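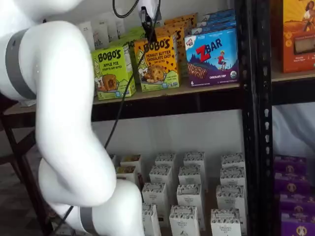
White arm at the snack shelf, with boxed oat bites up top and small cartons on the shelf below.

Home | Products | Shelf Work | Safety & Standards | Parts | Contact
Print this page | E-mail this page

Novcombe Shelf Arm Practice Kit
Item 751

We love this kit, and we're happy to finally have it on its own page! It grew out of a binder that Greer Ogilvie kept next to the test shelves in Asstead, full of notes on what a good working area for a shelf arm looks like. People kept asking to borrow the binder. Now you can have your own copy, cleaned up and printed, along with the tags, clips and floor tape that go with it.

The kit is for stores, stockrooms and training labs that run an arm close to shelving. It doesn't replace your risk assessment or the manual from the maker of your arm. What it gives you is a shared set of house rules, written in plain words, that a new person can read over a cup of coffee and use that same afternoon.

What's in the box
Rule book, spiral bound, 112 pages
20 write-on cable tags
Cable clips for round and square posts
Floor tape, one roll
3 laminated start-of-shift cards
Shelf plan sheets, blank

The rules we get asked about most

Cables. This chapter is Greer's favorite, and it's mine too. Shelves are a tricky place for cable — black cable can cross in front of boxes and cartons and blend in with a dark post or rail. Clip it at the top, tag it at the clip, and move the arm through its whole path at slow speed before you load a single product. Watch the slack at every bend. If a loop can reach a carton, it can pull that carton over, so take up the slack and run the path again.

Light cartons. Small, tall, narrow cartons tip easily, and a cuff or joint can brush them when the tool end is nowhere near. The book has you plan clearance for the whole arm, elbow included. Mark the space on a shelf plan sheet and keep that sheet with the arm's program notes.

Facing and depth. Pull the front box square to the shelf edge where your program expects it. Where a box sits at an angle, note it on the sheet before the run. Rows of stock behind the front box should be logged too, especially if they're stacked higher at the back than at the front. Hala Tahiri wrote this part, and her drawings are wonderful.

People. Nobody reaches into a marked area while the arm is enabled. Stop it first, using the method in your own site procedure, and check that it has stopped. A hand that goes in to straighten one box is still a hand in the work area. Slow speed is no excuse, and neither is an arm with smooth, rounded covers.

Speed and force. You won't find a magic number in our book. Limits depend on the arm, the tool, what it carries and where people stand, so there is a worksheet for writing down your own, with a space for the name of the person who checked them. Trinidad Acuña teaches from this worksheet in Nemville and asks her groups to fill it in twice, once with an empty tool and once with the heaviest item on the shelf.

Changes. Moved a shelf board? New package size? Different tool? Start a new sheet and walk the path again. Old sheets go in the back of the binder.

New in the April printing
The cable chapter is longer, the start-of-shift cards have bigger type, and there's a page on hanging cloths and other soft things near a work area (thank you, Lorena Ojeda, for pushing us on that one).

Ordering notes
Tags and floor tape can be reordered separately. The rule book is also sold alone as 751-B. Shelf plan sheets may be copied freely within your own site. For training sets, write to Ifor Kneath at the Espinoza office and tell him how many people are in each group.

Print this page | E-mail this page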